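Open day at the Montes building

Members got a look at the new two-arm bench on April 2, 2024, when Hidau opened its workshop in the Montes building to visitors. Groups went in for 20-minute slots, and most people stayed on in the hallway afterward to talk.

Valdemar Gunnlaugsson, who runs the bench, started with the arms standing still over the table and went through the setup: how each arm is zeroed in the morning, how the grippers are checked, and what the operator does if one arm stops and the other doesn't. The stop button got passed around.
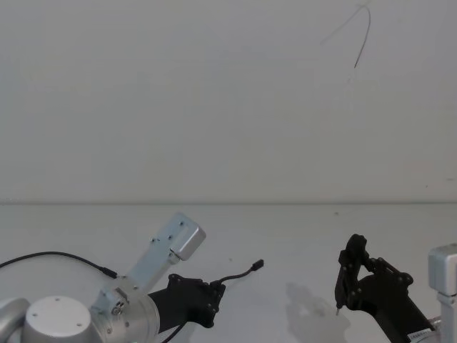

After that came the handover routine, where one arm picks up a part and gives it to the other. Hidau has logged 3000 of these so far, 400 of them since moving to the Parus control software. Gunnlaugsson said the hard part is timing the release. Let go too early and the part drops, too late and both arms pull on it.

Several visitors asked about cost and noise. He didn't have a final price for the bench. The arms are quiet enough to talk over.

A second open day is planned for June, with the Dollance sorting line running as well. Sign up at the front desk or reply to this newsletter. Closed shoes are required in the workshop.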